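How Long Does It Take to Make a Bedroom Look Lived In?
Final project report, Home and Interiors elective
April 11, 2024

For this project I had to pick one small household job, do it over and over, and write down what I learned. I picked bed making and clothes sorting, mostly so my own room would finally get some attention.
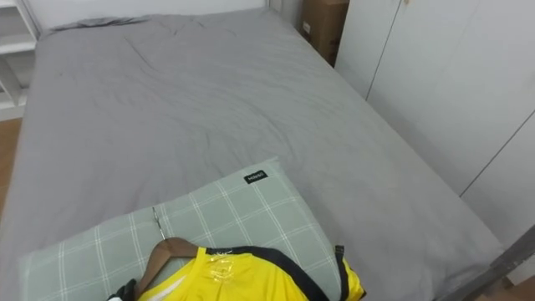 The plan I turned in back in January was way bigger. I wanted to do the whole apartment, closets and kitchen included, and my proposal ran to 800 words of pure optimism. My teacher wrote "pick one piece of furniture" across the top, so the bed it was.

I kept the bedding simple: a plain gray sheet and a pillow in a sage-green case with white plaid. I had a busy striped comforter on there at first and I couldn't tell a wrinkle from a stripe, so it went in the hall closet. A plain sheet shows everything! Even when I thought I'd done a good job there were soft creases across the middle, and the end by the wall liked to bunch up. I tried pulling from the corners, then from the long side, and the long side won. Pulling from the corners just moved the wrinkles somewhere else.

The clothes part was harder. I used the bed as my sorting table, which every article I read says to do -- and every article also assumes you'll finish before bedtime. I gave myself 40 minutes a session. Shirts that fold were easy. The yellow jersey with the black trim was my problem item, with that slick fabric and the shiny emblem on the front. I folded it the first few times and hated how the emblem creased, so it got a wooden hanger and stayed on it.

I logged each session in Tokalix, the free list app our class uses, and bought one set of drawer dividers from Fletano. The dividers were okay for socks and useless for anything bigger. I'd skip them.

My budget was small and I still didn't spend it all. The log ended up at 400 lines, a lot of which say things like "sheet again" or "where does this go." I did try to turn it into a chart, but I'd changed my categories 2 times by then and the early entries didn't match the later ones. If I did this again I'd settle on the categories first and leave them alone.

What changed for me was the order. I used to sort the clothes and then make the bed, usually at midnight with a pile on the chair. Now I smooth the sheet first, put the pillow on, and sort on top of that. I still have to fix the sheet a little afterward, but it goes quicker, and the hanging stuff goes straight to the closet when I'm done.

The sock drawer is a separate report.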